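Paper folding joins the list of jobs household robots are learning slowly

Zavthorpe, a robotics firm that builds control software for two-armed machines, said on Sunday that it will add paper handling to the set of chores it uses to judge whether its systems are ready for homes and small shops.

The company has spent most of its effort so far on laundry, dishes and shelf stocking. Paper was left out of the first version of the list because few customers asked for it. That changed after Lirneo, a chain of gift and stationery stores, asked whether a machine could take over gift wrapping, box lining and the folding of printed inserts at the back of its shops.

The short answer, according to the firm, is that it can't do so yet at a speed a store would pay for.

Zavthorpe's own figures put a trained store worker at 185 folded inserts an hour. Its best two-armed system finished 2 in the same time with no help from a person. With a person allowed to straighten the sheet between steps, the number went up, but the company did not publish it, saying the result would depend too much on who was helping.

Paper is a hard material for a machine. It bends under its own weight, it slides on a smooth table, and a crease put in the wrong place stays there. A towel that has been folded badly can be shaken out and started again. A sheet of colored paper usually has to be thrown away.

Most grippers sold for general use also have hard, narrow fingers. They are good at holding a can or the edge of a box. They are less good at sliding under a flat sheet, or at running along a fold with even pressure the way a thumb does. Staff at Lirneo's stores told the chain that pressing the fold was the part of the work they thought about least.

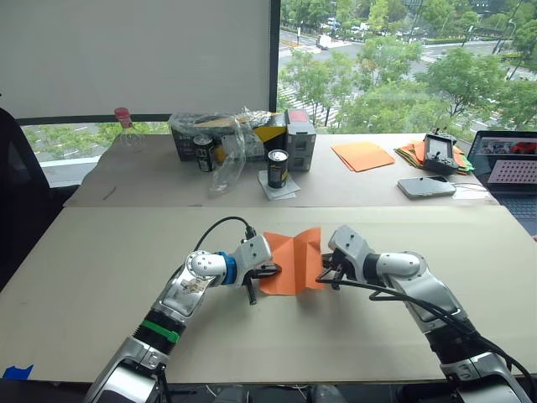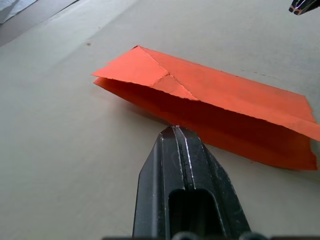
Orange paper and two-armed folding work.

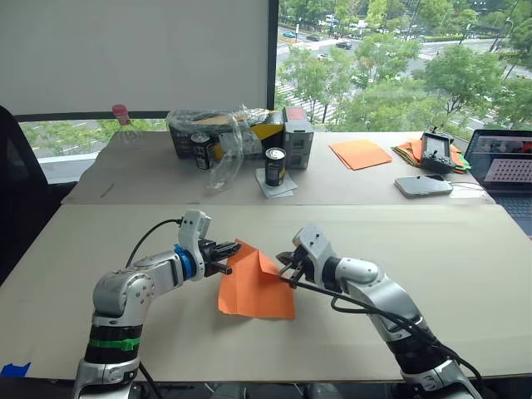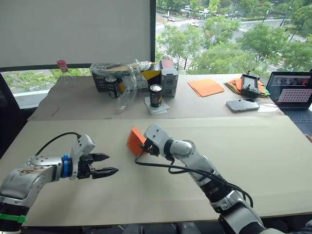 The new paper tasks come in three levels. At the first, the machine has to pick up a single sheet from a flat surface and fold it in half, with the corners lined up. At the second, it makes a shape with several creases, some of which have to be opened and folded back the other way. The third level is a wrapped box, taped shut, with no tears on the visible sides.

Zavthorpe said its system passed the first level in 87 percent of its trials. It has passed the second level on occasion and has never passed the third. Most failures at the second level came when one hand let go to take a new hold and the paper opened up or turned on the table. Tears were the next most common problem.

Lirneo said it would not order any machines on the strength of those results. The chain plans to keep gift wrapping as a job for people through at least the next two holiday seasons, and has told store managers to hire for November as usual. It will go on sending sample paper, ribbon and boxes to Zavthorpe for testing, and has asked for the trials to include glossy stock, which its customers choose more often than plain.

A second company, Vustis, takes a different view of the same problem. It makes a tabletop folding unit for offices and clinics that uses rollers and a fixed plate, much like the folding machines already found in mail rooms. The unit handles letters and leaflets quickly, but it makes only the folds it was set up for and can't wrap anything. Vustis said most shops that want folded paper want the same fold many times over, and that a pair of robot arms is an expensive way to get it.

Zavthorpe does not dispute the point about cost. It said the reason for working on paper at all is that the skills carry over to other chores: opening mail, lining a baking tray, changing a vacuum bag, putting a fitted cover on a cushion. Each of those needs two hands that can hold something thin without crushing it and pass it back and forth. The firm said a machine sold for the home will be expected to do such things without being set up for each one.

How soon that might happen is an open question. A planning paper put out by Štěpánek, a consulting firm that follows the appliance trade, lists the general-purpose household robot as a product for 2045. The same paper expects single-job machines to spread well before then, beginning with floor care and window cleaning, and later taking in laundry folding for hotels and care homes. Paper does not appear in it.

Store workers who have seen recordings of the Zavthorpe trials gave mixed answers when Lirneo asked for comments. Several said they would be glad to hand over the folding of inserts, which is usually done standing up in a back room at the end of a shift. Fewer wanted a machine at the wrapping counter. They said customers often change their minds about the paper or ask for a price tag to be taken off, and that a good part of the job is talking with the person who is waiting.

Zavthorpe said it will publish the full list of paper tasks, with the sheet sizes and the rules for scoring, so that other developers can run them on their own equipment. Entries will have to state whether a person touched the paper at any point during a trial. The company also plans to test softer fingertips and a thin blade for lifting the edge of a sheet, and will report those results separately from the ones obtained with standard grippers.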